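okay it's Friday, July 31, 2026 and I have finally decided what is going on the big wall over my couch, so please settle in because I am going to tell you ALL of it

if you're new here: I've been staring at a blank living room wall for ages. cream paint, one lonely nail left over from the last tenant, and a couch that deserves better. I've pinned 1,002 ideas. I know the number because the app told me and I had to lie down

the winner is a fabric wall hanging from a little shop called Larora!!! they do these huge linen panels with hand-blocked shapes on them, sort of like leaves and sort of like fish depending on your mood. mine is rust and dusty pink with a bit of navy at the bottom

I found them by accident. I was looking for a curtain rod (still don't have a curtain rod) and one of their panels was in the background of somebody's listing photo, and I wrote to the seller to ask about the wall hanging and not the rod. she sent me the shop name with a heart. people selling used curtain rods are so kind

what I love most is that they'll change the colors for you. I asked if the navy could be at the bottom and the pink up top because my couch is navy and I wanted the two to sort of touch, and they wrote back the same afternoon with a sketch. a sketch! in pencil! I have it on the fridge

it isn't cheap cheap, but I was ready to spend a lot more on a framed print from the Moston catalog, and I do still love that print, it's the one with the big yellow pears. if anyone buys the pears please invite me over

speaking of the Moston catalog, the new one is so good this time? there's a reading chair in a mossy green on page 3 and a lamp that looks like a mushroom that has been to college. I folded down so many corners it won't close anymore

things I considered and gave up on for the couch wall, for anybody in the same boat:

wall decals. I adore them, I had birch trees in my last apartment and they were so cheerful. but the paint in this place is bumpy and I tried a test leaf behind the door and it was on the floor by breakfast

a gallery wall. I laid it all out on the rug and it looked wonderful on the rug. then I thought about the nails and the level and the little paper templates and I put everything back in the box

a giant mirror. very pretty, but it would have been facing the TV and I don't need two TVs

peel and stick wallpaper. this was the runner-up! Geltlow has one with tiny lemons that made me gasp. I ordered 2 samples and stuck them up and the lemons are staying up in the closet forever, I've decided. you open the door and there they are

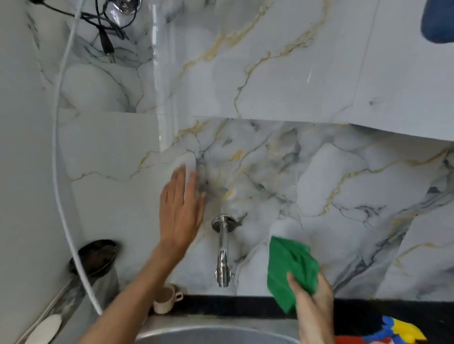 picking colors was the hard part and I want to talk about it because I think a lot of us get stuck there. my trick is that I look at the stuff in a home that you can't easily change and borrow from that. floors, counters, that kind of thing. tile is great for this, like that marble pattern over the sink, where you've got white and gray and then these golden-yellow veins running through, and right away you could pull a mustard cushion out of it, or a charcoal throw, and it would look like you planned it for a year. in my living room the thing I can't change is the brick around the old fireplace, so that's where the rust came from

I also carried a paint chip around in my bag for weeks. it's called something silly like Toasted Clay. I held it up to menus, I held it up to a bus seat, I held it up to my friend's dog (good match, lovely dog)

and a tip I got from the Larora people: put your colors next to each other at night too, with the lamps on. my first pink went totally orange after dark. the one I ended up with stays pink and even gets a little softer, it's so pretty I could cry

for size I taped newspaper on the wall in the shape of the panel and left it there for a whole weekend. I felt ridiculous and it was the best thing I did. my first guess was way too small, it looked like a postage stamp up there. go bigger!!! go bigger than you think and then sit on the couch and look at it from where you'll really be sitting

somebody asked about hanging it. it comes with a sleeve sewn in at the top and you slide a wooden dowel through, then a cord, then one hook. ONE. and there's already a nail in the wall! that lonely nail has been waiting for its big moment (I'm getting a proper hook, don't worry, but I'm keeping the nail in a dish)

the dowel is from Marchetti, who have the nicest plain wooden bits and pieces. knobs, pegs, rails, beads as big as plums. I went to their site for a single dowel and left with a dowel, a peg rail and a set of drawer knobs for a dresser I haven't bought. the knobs are sitting on the windowsill looking hopeful

the peg rail is going by the front door and I'm so excited about it. bags! hats! my one good umbrella! I might paint it the same navy as the couch or I might leave it plain, and I'd love to hear what you'd do. I keep changing my mind every time I walk past

also a lot of you wanted to know where the couch came from and it's secondhand, sorry, I wish I had a link. look for the older ones with the round arms. they turn up a lot and they weigh 1,000 pounds, so bring a friend and snacks

oh and for the person who asked if linen gets dusty: I asked the shop the same thing and they said to take it down and give it a good shake outside now and then, and to run a lint roller over the front. that's my kind of chore

the panel ships in October because they make each one to order, so the newspaper is going back up in the meantime. I've drawn the leaf-fish on it in marker. it's a little wonky and I'm already fond of it

will post the real one the minute it's up. now tell me what's over YOUR couch, I want to see everything, especially if it's weird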